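Getting the Gripper Back in Line: My Project Report on Cell 5
Lindale Robotics Lab, fall term
Wednesday, November 23, 2022

So my project was supposed to be about programming, and I ended up spending most of the term with a hex key in my hand. I'm fine with that! Cell 5 is the little sorting cell by the window, the one with the arm, the two-finger gripper and the wrist camera. In August it started missing pickups, and when project topics came out I asked if I could have it.

What was wrong

The arm would go down over a part, close, and come back up with nothing. My first guess was the camera (everybody's first guess is the camera). I redid the calibration two times and got pretty much the same misses both times, always to the same side. Then I closed the gripper all the way and looked at it from the front, and one finger was touching before the other. The mounting screws on that side had worked loose. I could wiggle the finger by hand, which made me feel a bit silly about the calibrations.

What I did

I took both fingers off, wiped down the seats, and put them back with new screws and a drop of thread locker. We use the Brerkik finger set, and the holes have a little play in them, so you have to hold the finger square while you tighten. I closed the gripper on a flat gauge block and snugged the screws a little at a time, going back and forth. My first try was off and I had to start over. The second one held.

After that I re-zeroed the gripper in Closteo, our cell software, and saved it as job 1061. Please don't overwrite 1061! If you want to play with the settings, copy it first. I also checked the cable run along the arm and added a tie near the wrist where the camera cable had been rubbing.

Checking it

For the check I used the routine from the Jõgi worksheet, which has 7 picks on plain blocks and then goes on to the hard stuff. The blocks all came up on the first pass, which was a huge relief. Wire is the hard stuff. It's floppy, it has loops going everywhere, and the software has a tough time deciding where the middle is.

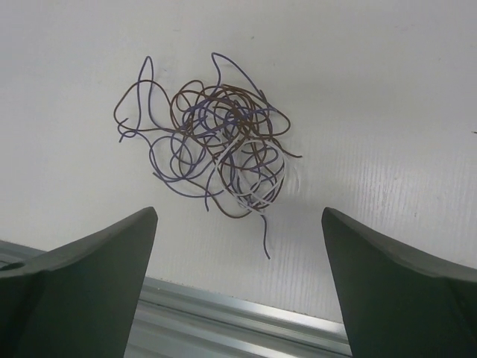

Wrist camera view of the wire tangle, gripper open.

I like this view for checking the fingers too, because both tips show up and you can compare their heights without crawling under the arm. They look level to me. The brown and purple strands cross so much in the middle that I couldn't follow a single one, so I aimed for the dense part and ignored the ends that stick out.

I ran out of lab time before I could do the wire picks properly, so I don't have a score for those. Whoever gets the cell next should start there, and should check the finger screws before touching the calibration. The hex key is in the top drawer, and the spare screws are in the bag taped inside the door.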